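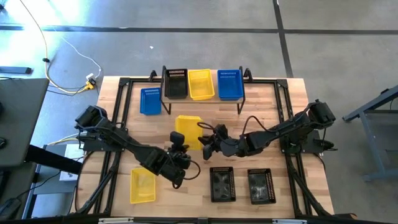
Gevside Lawn Bowls Club – General Meeting, 9/23/21
Held in the Mulcahy Room. Meeting opened 7.05 pm.

Chair: Lorcan Mac Carthaigh
Minutes: Senan Mac Suibhne
Apologies as per the book.

Previous minutes
August minutes taken as read. One correction, Cledton away was a draw on the B rink, not a loss. Accepted.

Matters arising
Gate latch – done. Scoreboard numerals – ordered, not here yet, supplier says end of month. Letter to council re kerb parking on match days went off, no reply. Chair to ring.

Greens report
North green running well, bit slow on the two rinks nearest the hedge. Moss again along the southern ditch. Scarified and top dressed the week after last meeting, seed has taken except the corner by the tap. South green stays closed until the levels are checked. Members have been seen cutting across it to get to the car park. Please don't. Rope going up.

Query from the floor whether we could open half the south green for Opening Day. Greenkeeper says no, would rather have it right for pennants. Some discussion. Left with greenkeeper.

Sprinkler head on rink four sticking. Part is $20, go ahead and buy.

Pennants
Three sides nominated this season. Third side is thin, needs a couple of leads and at least one person willing to skip. Names on the board by the bar. Draw isn't out from the district yet. Likely first round away at Cledton, but don't book anything on the strength of that.

Selection – same method as last year, sides posted after practice, changes by phone only. Chair asked that people ring the selector and not whoever they happen to see at the shops. Unavailability sheet is up as well, fill it in early.

Uniform: old striped shirts OK for one more season, new ones compulsory after that. Anyone short of a shirt see Senan, there are larges and XLs left, no mediums.

Barefoot bowls
Long discussion. Social nights start once daylight saving is in. Last season's takings were good but the green copped it, esp. from heels and a dropped esky. Proposal to run it on rinks one to three only and to have a member on the mat at all times.
Moved L. Mac Carthaigh, seconded from the floor. Carried.
Charge to stay as is. Sausage sizzle to stay. Onions to be cut beforehand not during.

Club bowls for hire – several sets have mismatched biases, visitors have been getting one of each and wondering why. Senan to sort and re-sticker before the first night.

Opening Day
Format: mixed triples, two games, afternoon tea between. Roll-up for new members beforehand from 10. Invitation sent to Cledton, they are bringing two teams, maybe three. Bring a plate. Trophy from the Mulcahy family as usual, engraving up to date apart from last year which is blank as it wasn't played. Agreed to leave the gap.

Raffle – meat tray plus a fruit box. Tickets were 700 printed last time, far too many, print 200.

Coaching
Beginner sessions going OK. Juniors asking for a regular slot after school, coach happy to do it if someone else can open up and put the jacks and mats out. Two hands up, roster to follow. More small size bowls needed, size 00 if anyone has a set in the shed they would part with. Will also ask at Cledton as they had spares.

Measuring and marking refresher for anyone wanting to mark singles, date to be set. A few are still calling shots before the last bowl has stopped.

Finance
Report tabled, copy on the board. Affiliation fees are paid. Subs are now due, a reminder has gone by email and by post to those not on email. Motion that anyone unpaid by the first pennant round isn't eligible for selection. Discussion, one against. Carried.

Fridge behind the bar is making the noise again. Get it looked at before spending on another one. Quote to next meeting.

General business
– Lockers: four have no name on them and are padlocked. Notice goes up for a month and then the locks get cut.
– Shade sail on the western bank torn at one corner. Laced up for now. Stay off the seat under it if windy.
– Request for a second night of indoor carpet bowls over winter. Hold over to autumn.
– Dogs OK on the bank on a lead, not on the green or the plinth.
– Somebody has Lorcan's measure, the long one with the blue tape on the case. He wants it back, no questions asked.
– Thanks recorded to those who repainted the ditch boards. Paint left over is in the shed, lid isnt on properly.

Next meeting same room, same time, date to be advised once the draw is out.

Closed 8.50 pm. Supper.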